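Two arms, one mat, and a morning lost to a loose cable

Harport workshop, 26 August 2018 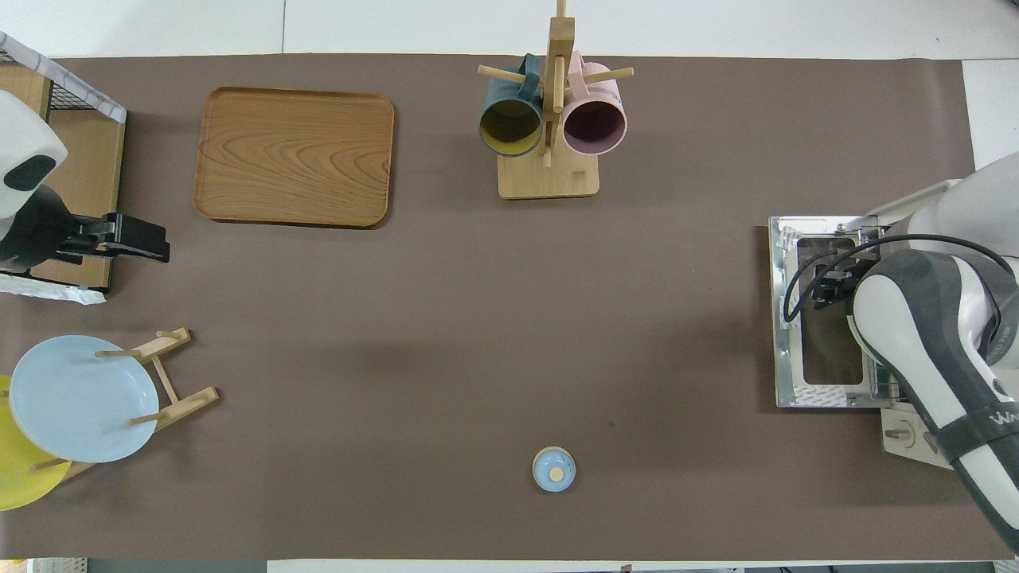
Leave the grippers alone until the cables have been looked at, was the first thing said to me at Clavthorpe, and it was said twice. Most bad days on a two-arm cell start in the wiring. People go straight for the fingers, apparently, and make it worse.

So, cables first. The cell is known as Gil. Brown mat on a white table, an arm either side, and round the edges the crockery it practises on: mug tree, wooden tray, plates upright in a rack. Middle of the mat kept clear. Anything left there gets moved before power goes on, no arguments.

The check goes like this. Power off, arm supported by hand. Follow each cable from the base to the gripper, feeling for stiff spots. A loop needs slack enough for the wrist to turn all the way over, but not so much that it snags a mug. Ties get cut and redone every March, needed or not. Last one I watched took about 540 seconds, most of it hunting for the snips.

Then the base plate. 4 bolts, tightened crosswise, a bit at a time. Paint a line across each head so a turned bolt shows up at a glance. Cheap trick, works.

Fingers last. Wipe the pads, close them on a strip of paper, pull. If it slides out easily the pads are worn and thats your afternoon gone. Wimine, who look after the cell under contract, swap them in pairs and write the hours on the bag. The last pair came off at 1,072.

Mat down flat again, corners checked. It creeps. A finger's width is enough to throw the taught positions, so there are pencil marks on the table to line it up agianst.

Then one slow run with nothing in the grippers, hand on the stop button. After that, the mugs.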